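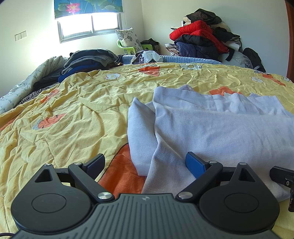

Figure 1. Hand-held gripper over a bed with a yellow quilt and a white ribbed garment.

Unnamed Sources in Online Soccer News: A Small Coding Study

Theresia Zaugg and Ngân Nghiêm
Project report, Sports Media Methods

1. Background

Reports on the private and contract affairs of soccer players often rest on a single speaker who is not named. The reader gets a phrase such as "a source close to the club" and has little means of judging it. This project measured how often such phrases appear in short online news items and where in the item they are placed. Whether the reported claims were true was outside the scope.

2. Material

The sample consists of 100 items taken from two sites, Plostton and Varow. Both publish short soccer news in English and keep an open archive. Items were drawn from June by taking every fourth entry in archive order until each site had supplied half of the total. Match reports, tables and live blogs were left out, as were items shorter than three sentences. Where one site had copied an item from the other, the earlier version was kept.

3. Coding

Each item was read in full and entered in a shared spreadsheet. The codebook had six fields:

site
topic (transfer, contract, injury, discipline, private life, other)
number of distinct speakers
type of each speaker (named, unnamed, institutional)
paragraph in which an unnamed speaker first appears
whether a reply from the player or club is reported

"The source" and "an insider" in the same item were treated as one speaker unless the text clearly separated them. A club statement with no person attached was coded as institutional. A claim attributed to another outlet was coded by the speaker that outlet gave; if it gave none, the claim was coded as unnamed.

Zaugg coded the Plostton items and Nghiêm coded the Varow items. We then exchanged a subset and coded it again without looking at the first entries. Most disagreements concerned the topic field, where transfer and contract overlap. The rule adopted was that any item naming a second club goes under transfer.

4. Results

Almost half of the items contained at least one unnamed speaker. The share was highest in transfer items and lowest in injury items, where club doctors and coaches were usually quoted by name. Private life items were too few for a comparison, but they were the only group in which an unnamed speaker was often the sole speaker.

Unnamed speakers tended to appear early, mostly in the first or second paragraph. Replies from the player or club, when present, came near the end. Varow reported replies more often than Plostton.

5. Limits

One month is a narrow window, and June falls outside the regular season in many leagues, which raises the share of transfer items. Later edits could not be tracked, as neither archive shows revision times. We planned to add a third site, Previx, but its archive search returned incomplete lists and the site was dropped.

6. Further work

The codebook could be applied to a month in midseason without changes. The topic field should be split so that an item can carry two topics. The method for copied items follows the matching procedure in the Doãn handout from the course, and a version of it that runs on full text would reduce the hand checking. The spreadsheet and the final codebook are filed with this report.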